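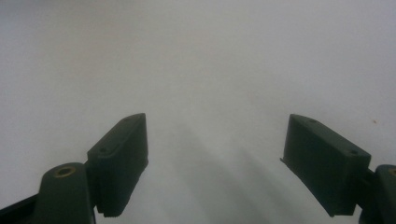
Chapter 6
Closing on Nothing: False Success and How to Catch It

On a Saturday in March, a sorting cell at the Husari depot worked a full shift and logged 1000 picks, every one of them marked successful. The dashboard was green from top to bottom. The supervisor, reasonably enough, went to lunch.

When the outgoing trays were checked, 142 of them had nothing in them. The arm had traveled to the right spot, closed its fingers with great care on a piece of air, lifted the air, carried it across the cell and set it down gently. Then it had reported a job well done and gone back for more.

Nothing had broken. No fuse blew, no emergency stop was pressed, and no one was hurt. The robot had followed its program exactly. In the Bunting report, the main source for this chapter, the event is filed under "minor," a word that was evidently chosen by someone with no trays to refill.

Most students come to this subject expecting failure to be loud. A joint seizes, a belt snaps, an arm swings where an arm should never swing. Those failures matter a great deal, and you met them in Chapter 5. They do have one good quality, though: somebody notices. The failures in this chapter are polite. They can go on for weeks.

What the robot knew

Start with the question the program was asking. After each attempt, the Cadell controller compared the position of its fingers with the position it had commanded. If the fingers had stopped early, something was in the way, and the controller called that something a part. If they had closed all the way, the pick was marked as missed.

It is a sensible test, and it had worked for years with blocks, bottle caps and anything else with a decent amount of middle. In March the depot began handling thin tiles. A thin tile lying flat offers very little to hold, and the fingers have to come in low to get it. To stop them from scraping the table, an engineer told the controller to hold the fingers slightly apart at the end of their travel. From then on they always stopped early. The test could no longer come out any way but "part present."

Notice that each of these decisions was a good one when it was made. The test was fine. The gap was fine. They lived in separate files and had never been introduced.

Learning from the hand

There is a second half to the story, and it concerns where the robot's motions came from. The path to the tile had been learned from demonstrations. A person took a gripper in each hand and did the job at a table, and the recordings were used to train the arm. People are excellent at this. They are so excellent that they correct themselves without noticing, nudging a finger under an edge or trying again at a better angle before they have quite finished missing.
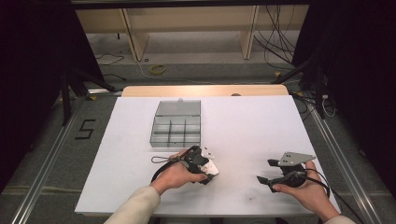
Siiri Uibo objected, when an early draft of this chapter was passed around, that the demonstrations were being blamed for something they never promised to do. A recording shows how a hand moved, she wrote, and if you want to know whether the hand ended up holding anything, you had better write that down too.

The point is fair, and we have kept it. The labels in the Husari recordings marked when each attempt ended. They did not mark how it ended. A clean pick and a fumbled one both received the tag "done," and the training software took "done" at its word. It had no reason to be suspicious. Suspicion is something engineers have to install. 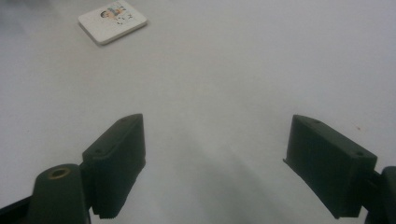
Figure 6.3 A small tile lying flat on the table, ahead of the open gripper fingers.

Consider how little a finger has to work with in a case like this. The fingers may be well made, the table clean and the light even. The object is still only a shade thicker than the surface it sits on, and a gripper that arrives a little too high will pass over it and feel the same as one that arrives correctly. From the controller's side, both attempts are a motor turning and then stopping.

What was tried

The first repair at Husari was to add a message to the screen asking operators to "confirm visually." Operators confirmed visually for two days. The second was to tighten the closing test, and the arm then scraped the table, bringing back the problem the gap had been put in to solve. The third was a small scale under the outgoing tray, made by Platico, and it found empty trays at once because it did not care what the fingers believed. Lakmal Cassim argued in the final review that the scale should have been there from the start. He had argued this at the first review as well, and the minutes record it in one line, just above the parking arrangements.

The scale works on a simple idea that you will use throughout this chapter: a check is worth most when it does not share its assumptions with the thing being checked. Section 6.1 takes up the closing test in detail and asks you to break it on paper before you break it on a bench. Keep the Husari log nearby while you read. All 1000 lines of it say "success."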